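### 3.2. Préstamo internacional y cláusulas de retirada

El corpus reúne 3771 fichas de préstamo procedentes de los archivos de cuatro museos municipales, correspondientes a exposiciones temporales de arte contemporáneo. De ellas, 1069 incluyen alguna cláusula que permite al prestador retirar la obra antes de la inauguración. La redacción varía mucho. En los contratos más antiguos la retirada se vincula casi siempre a motivos de conservación; en los recientes aparecen fórmulas más abiertas, como «circunstancias que afecten al interés del prestador», que no obligan a justificar la decisión.

Judit Medve ha propuesto distinguir entre retirada declarada y retirada tácita. La primera deja rastro documental. La segunda se produce cuando el permiso de exportación no llega a tiempo y la obra queda en almacén sin que ninguna autoridad firme una negativa. El caso Kirneck pertenece a este segundo grupo: el catálogo ya estaba impreso en marzo y reproducía 2 piezas que no salieron del país de origen. El museo mantuvo las cartelas en sala – con el espacio vacío encima – durante toda la muestra.

La exposición Vovik siguió el camino contrario. Los comisarios sustituyeron las obras ausentes por otras de la colección propia y no informaron al público, según consta en la correspondencia interna (tabla 2).
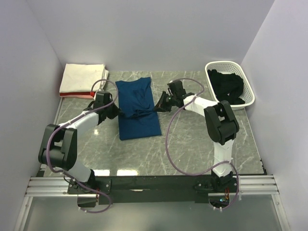 **Figura 3.** Camiseta azul marino y dos brazos robóticos sobre un suelo gris veteado.

La categoría de «obra textil» plantea un problema de clasificación en las fichas. Los formularios de aduana no separan la prenda de uso corriente de la prenda presentada como pieza artística, y el expediente Jirari pasó por ello dos revisiones. Una camiseta doblada a lo largo, como la de la figura 3, puede figurar como ropa, como material de instalación o como escultura blanda, y cada epígrafe activa un régimen de permisos distinto. En la codificación hemos respetado el término empleado por el prestador. Cuando faltaba, se aplicó el criterio de Kamath, que atiende al valor asegurado y no al soporte.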